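Laundry folding demos: what do I do with the fumbled ones?

**Tags:** imitation-learning, hand-held-gripper, cloth, data-cleaning

Hi all! Long post, sorry. I've been collecting folding and sorting demos with a pair of hand-held grippers (one per hand) in a regular bedroom, and I'm training a small policy in Cesuvus once there's enough to feed it. The goal is 1,000 episodes of clothes and socks. One episode is: pick an item up, do something sensible with it, put it on a pile, let go. 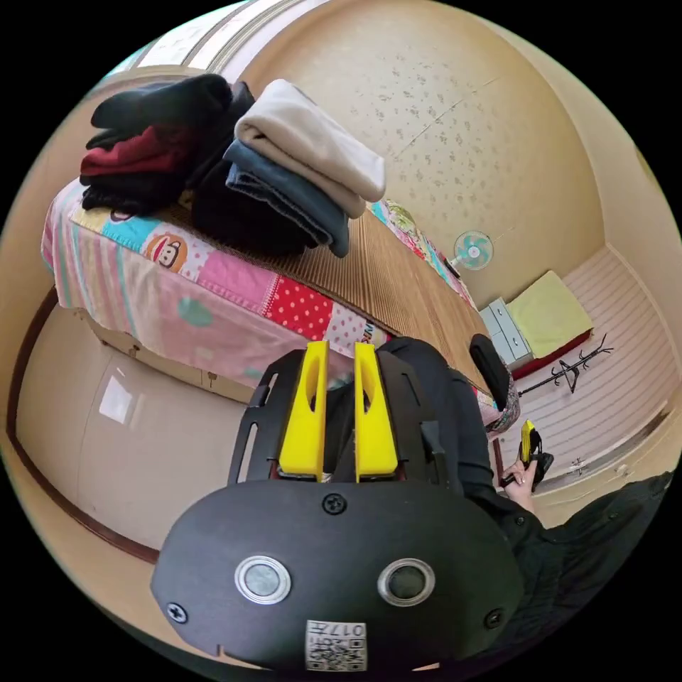

*Unit 017 with folded clothes on the mat. The other gripper is over on the right.*

Shirts and pants are going fine. Fabric that size is forgiving, and if I grab it an inch off I can still get a decent fold. Socks and other small white stuff are driving me nuts. I pinch too shallow and it slides out, or I pinch too deep and the fingers close on a wad I can't do anything with. Then I let go, regrip, let go again, and by the time the thing is on the pile the episode is three times as long as the others. Long thin pieces are a separate headache, because once one is held up between the fingers it covers a good chunk of what the lens would otherwise see. 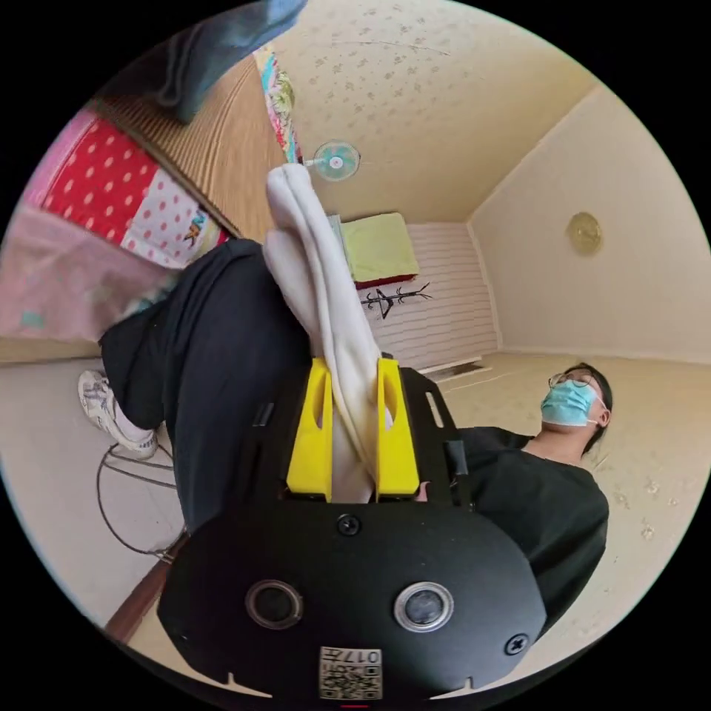
So I've been trying two ways of handling it. For the first batch I deleted every episode with a regrip in it. That felt clean, but I was throwing out 5 out of every 7 sock episodes, and my arms can't take that for another month. For the second batch I kept everything and just trimmed the dead time at the start and end. The policy from batch two does pick up socks more often, but it also hesitates – it opens and closes over the same spot like it's chewing.

Other things that may matter:

- I use the trigger with a curled finger and I tend to squeeze gradually, so the width signal is a slope and there's no clear "closed" moment.
- The working spot is down by the side of the bed, so there's patterned quilt in a lot of the footage.
- Everything is saved through the Bureo exporter with default settings.

Do I keep the fumbles, cut them, or label them somehow? 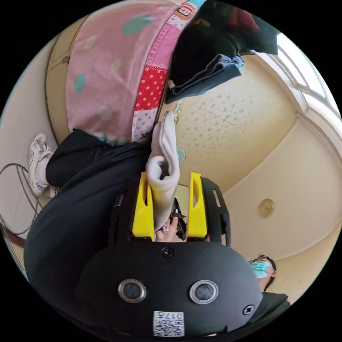
## Answer 1 (accepted)

Keep them, but split them up. I went through the same thing with dish towels and ended up with two piles, "missed and recovered" and "just dithering." A recovery is gold! The gripper misses, backs off, comes in at a better angle, gets it. You want the policy to see that. Dithering is when you open and close in place without moving, and I'd bet that's your chewing.

What I do is look at the width curve next to the gripper position. If the width goes open-close-open and the gripper has hardly moved, I cut that stretch out and start a new segment after it. Don't glue the two ends together, or you'll get a jump in the hand position and the model will happily learn the jump.

Also, squeeze faster. I know it feels rude to the sock, but a slow slope means you have a pile of frames that are neither open nor closed. I practiced on 6 socks before recording anything and it helped more than any cleanup script did.

> **Comment from the asker:** The width curve thing is so obvious now that I've looked at it. My dithers are all little sawteeth. Is there a plot for this in Bureo or did you roll your own?

> **Reply:** Rolled my own, it's a dozen lines. Check your export rate first, mine was skipping samples.

## Answer 2

Agree with the above, mostly. I'd worry more about the quilt. If all your demos are in one bedroom with the same bedding, the policy can lean on it to figure out where it is. Swap the bedspread halfway through, do some on the floor, do some on a couch. I lost most of July to this on my Nepia runs.

## Answer 3

we just dont do socks

> **Comment:** Not an answer, but same. Moved on to T-shirts with Clunen and never looked back.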